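The Mixer That Came Home From Brandville

When Yulan Dong bought her first mixer, she carried it home on the bus, wrapped in a bath towel. It was a used Draltuvetti with four channels and one fader which did not move. She paid 42 dollars for it. "The seller told me the fader is a matter of taste," she says, and she laughs still.

Now she repairs such machines in a small workshop behind a bakery in Brandville, together with her partner in business, Conceição Sequeira. On the shelves there are turntables, drum machines and old controllers with the rubber coming off the knobs. Each one has a paper tag with the name of the owner and the colour of the cable that belongs to it. On the morning of my visit there were 34 tags, and Sequeira was writing one more.

Most of their customers are DJs who play at weddings and in community halls. They do not want the newest equipment. They want the same mixer they learned on, with the same distance between the faders, because their hands have memorized it. Shufen Feng, who has played the Saturday dance at the curling club for many winters, brought in her mixer last November with a noise in the left channel. She asked them please not to clean the outside. The worn places on the paint tell her where she is in the dark.

The noise was a dry solder joint under the headphone socket. Sequeira found it after two evenings, by pressing gently on the board with a chopstick.
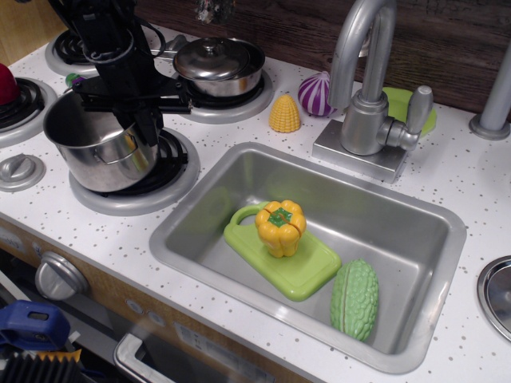 Stainless steel pots on the coil burners of a toy play kitchen.

The faders give the most work. A crossfader is a simple part, but dust and spilled drinks go inside, and then the sound jumps when it should slide. For the common models one can still order a replacement. For the Draltuvetti one cannot, so Dong opens each fader, cleans the track and puts it back with a very small amount of grease. Too much grease and the fader feels like it is moving in honey. She learned this on her own machine, which she has opened more times than she likes to admit.

Newer controllers are another question. The Jusum, which many young players buy first, has its jog wheels glued and not screwed. Dong will try it, but she warns the owner before she starts. "I can promise that I will be careful," she says. "I cannot promise the wheel."

In the evening I went to hear Feng play. She had the repaired mixer on a folding table, with a small lamp she did not switch on. The left channel was clean. She began with a slow waltz, and the older couples were already standing up before the second bar.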